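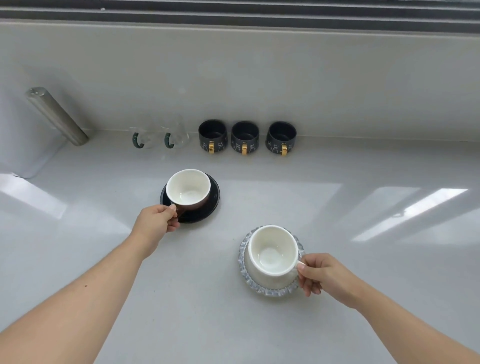 Cups, Saucers and a Very Long Counter

Welcome to the kitchen gallery! For anyone who hasn't been by since we moved into the Wasbridge building, the second-floor kitchen is finally set up, and the thing everyone wants to talk about is the cups. We didn't buy a set. We asked people to bring in whatever they had at home that deserved more use, and then we sat down one afternoon and tried to pair things up. It was the most fun I've had at that counter, and I include the December waffle day.

This page goes with the cup swap on 3/22/19. Come up any time after lunch. Captions first, then a few notes for people who are bringing things.

Brown cup, black saucer, white cup, glass saucer
Two pairings side by side. I love the brown cup on the black saucer. The white inside really wakes it up, and the shine on the saucer does the rest. The little white porcelain one sits on clear glass with a scalloped rim, and the bumpy edge picks up the light so nicely – my favorite thing on the counter, hands down.

The back row
Five mugs against the backsplash. Mugs don't need a saucer, so they get the wall.

The counter itself
Pale gray, glossy, with the same gray going up behind it. Ji-hoon Seok wanted something darker and we argued for 79 days (he kept track). I think cups look terrific on it. Every color shows, and when the light hits that surface you get big white streaks running across it.

About the pairings

Almost nothing that came in was a match. Naa Asante had saucers with no cups, Tae-yang Ham had cups with no saucers, and between the two of them you'd think we'd be all set, but the sizes were all over the place. What we ended up doing was ignoring color and going by the foot of the cup. If it sits without sliding, it's a pair. After that you can swap for looks as much as you like, and we did, for hours.

Glass saucers turned out to be wonderful with plain white. Try it at home! A wide, round cup likes a saucer with a raised rim, and I'd go for a strong contrast there. Dark on dark is lovely too if the inside of the cup is light.

Ye-seo Ma is writing a tag for each pair with the name of whoever brought it. If you'd like yours left off, tell her before the swap.

If you're bringing something

Up to 6 pieces each, please. Wash them first. Small chips on the foot are fine, chips on the rim are not. Wrap saucers separately from cups – newspaper works, and there's a box of it by the elevator. Handles should be solid, so give them a gentle wiggle before you pack.

Leave everything to the left of the sink and Jae-in Ki will move it along. Anything that doesn't find a partner goes on the shelf in the hallway, free to whoever wants it. Single saucers make great soap dishes, and I already have three.

More pictures to come once the tags are done.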